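How Robots Learn a Job, and What Happens to the People Who Did It First

Reading level: ages 9 to 12
Topic: Machines at work

Harawira is a company that packs and arranges artificial flowers for hotels, offices and stores. The flowers are made somewhere else. They arrive in flat boxes, and workers sort them, straighten the stems and put them into vases. For a long time all of this was done by hand.

Two years ago the company began to automate part of the job. To automate a job means to set up a machine so that it can do the job with little help. The machines at Harawira are robot arms. The software that controls them is called Prollora.

What is a robot arm?

A robot arm is a chain of stiff parts connected by joints. Each joint has a motor. A sensor in the joint measures how far it has turned. The computer reads all the sensors many times each second and works out where the end of the arm is.

At the end of the arm is a gripper. A gripper does the work of a hand, but most grippers have only two fingers. Two fingers are enough to hold a stem. They are not enough to fluff up petals, and that part of the job is still done by people.

Why are flowers hard?

Some factory jobs are easy to automate. If every part is the same size and always sits in the same spot, the arm can repeat one motion all day. Flowers are different. The stems bend. Leaves cover other leaves. Clear glass is also a problem, because a camera sees the things behind the glass as well as the glass itself.

A vase adds one more difficulty. The opening is small, and the stem has to go in at the correct angle. If it touches the rim, it can slide off, or the vase can tip over.

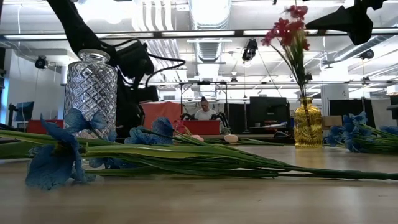
Robot arms, glass vases and artificial flowers at a work table. A second workstation is in the background.

How does the robot learn?

Prollora learns from demonstrations. A demonstration is one complete example of a task, with a person steering the arm from start to finish. The computer saves what the cameras saw and how each joint moved. The saved example is called an episode.

One episode is not much use. The robot would only copy it, and the copy would fail as soon as the vase was moved. For the first task, placing one stem in one vase, the workers recorded 400 episodes. They changed the vase, the flower or the starting position between episodes. For the second task, placing a whole bunch, they recorded 476.

Then the computer is trained. Training means that the program compares its own guesses with what the person did and adjusts itself until the guesses are close. After training, the arm is tested. In the first test of the bunch task, the arm was given 48 tries. It dropped the flowers often enough that the workers went back and recorded more episodes with thick bunches.

What changed for the workers?

Before the arms came, a worker stood at a table and filled vases for a full shift. The same motions, repeated for hours, can make wrists and shoulders sore. Now the workers take turns. Part of the shift is spent arranging by hand, and part is spent steering an arm or checking its work.

New tasks have appeared:
Operator — steers the arm during demonstrations.
Checker — looks at finished vases and fixes the ones that are wrong.
Resetter — puts the flowers and vases back on the table before the next episode.

The resetter's task is the least popular. It is also hard to automate.

Some changes are less welcome. An operator has to concentrate for a long time, and several workers said their eyes got tired. The company now limits steering to short blocks with breaks in between. Workers also asked what would happen to their jobs when the arms got faster. Harawira agreed to train every arranger as an operator, but it has not said how many arrangers it will need in the future. This question comes up at most workplaces that automate, and the answer is different from one place to the next.

A nearby company, Bosano, tried the same kind of arm for packing vases into boxes. It kept the arm for heavy vases and went back to hand packing for small ones.

Words to know

Automate: to set up a machine to do a job with little help.
Episode: one saved example of a task.
Gripper: the part of a robot arm that holds things.
Joint: the place where two parts of the arm meet and turn.
Sensor: a device that measures something, such as an angle or a force.

Try it

Hold a pencil in each hand. Use the two pencils to pick up a drinking straw and put it into a plastic cup. Do it 2 times, then move the cup and try again. Write down what you had to change.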